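**Ticket: Edora 1/8 buggy cuts out under throttle, steering still works**
Status: open, then closed, then open, now closed again
Opened: Sun 19 June

**Setup**

- Edora 1/8 buggy, 4WD, brushless, bought in February
- Curkance speed controller, stock, fan plugged in
- Two Valdebenito 3S packs in series, hard case
- Wikisura pistol-grip radio, firmware whatever it came with
- Surface: the dirt lot behind the garden center, plus one curb that I maintain was not there last year

**Symptom**

Full throttle from a standstill, the car pulls for 4 seconds, then the motor dies. Steering stays alive, so I get to aim the car at whatever it's going to coast into. Let go of the trigger, count a bit, squeeze again, and it drives off as if we'd never had a disagreement. Half throttle is fine all day.

**Entry 1**

Did the thing the manual says to do, which is recalibrate the throttle endpoints. The controller beeped approvingly. No change. Did it again in case it had been beeping about something else.

**Entry 2**

Suspected heat. Pointed the temp gun at the motor can after a run: 110 F. The manual doesn't start worrying until well past that. The fan spins. Cleaned a fair amount of parking lot out of the heat sink anyway and felt virtuous for one lap.

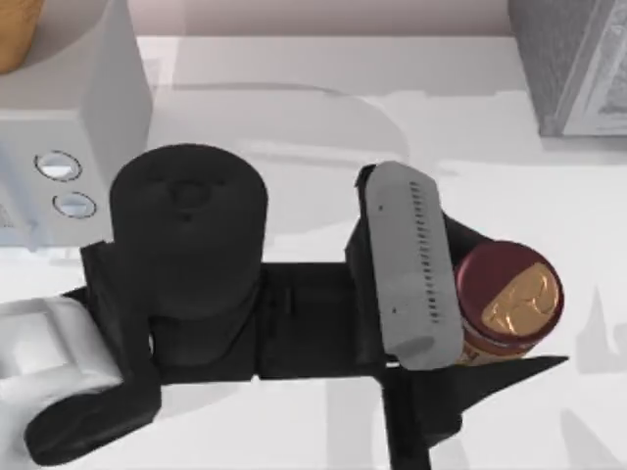 *Gripper and peanut butter jar, seen from above (render).*

**Entry 3**

Swapped the pinion for the smaller one in the bag. The car is now slower and cuts out slightly later, and I briefly counted that as a repair. Ticket closed. Ticket reopened the same afternoon, next to the curb.

**Entry 4**

Low voltage cutoff was set to "high" in the programming menu. I have no memory of choosing that, though I also have no memory of reading the menu. Set it to "medium." Cutouts still there but rarer, so now I had a clue, and I started looking at the batteries instead of the expensive parts.

Both packs are 3,000 mAh, and both say 50C on the label in very large type. At rest every cell reads within a hair of the others. Put a cell checker on each balance lead, strapped the car to the bench with the wheels off the ground, and gave it the trigger. Pack A didn't care. Pack B didn't care either, because with the wheels in the air there's no load to speak of. Good test. Very relaxing.

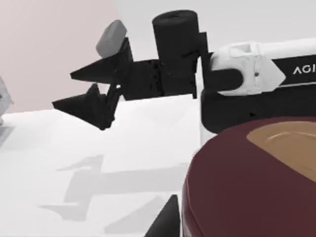
Repeated it on the ground with the checkers taped under the body shell and the low-cell alarms switched on. Pack B started screaming just before the motor quit. Pack A was silent. Swapped their positions in the tray and the alarm moved with pack B.

**Entry 5**

Before blaming the pack, looked at its plug. One of the bullet connectors had let go of most of its solder and was hanging on by a few strands and good intentions. The heat shrink was hiding it nicely. I soldered that plug myself in February, so no complaint will be filed with the manufacturer.

Resoldered with the big iron tip this time, new heat shrink, tugged on it harder than seemed polite.

**Result**

Big pinion back in, cutoff left on medium. Ran both packs down on the dirt lot with no cutouts and no alarm. Front left A-arm is cracked, which is a separate ticket and concerns the curb.

**Still to do**

- Check the other three plugs from the same soldering session
- Order A-arm, and a spare A-arm
- Put the charger back on the balance setting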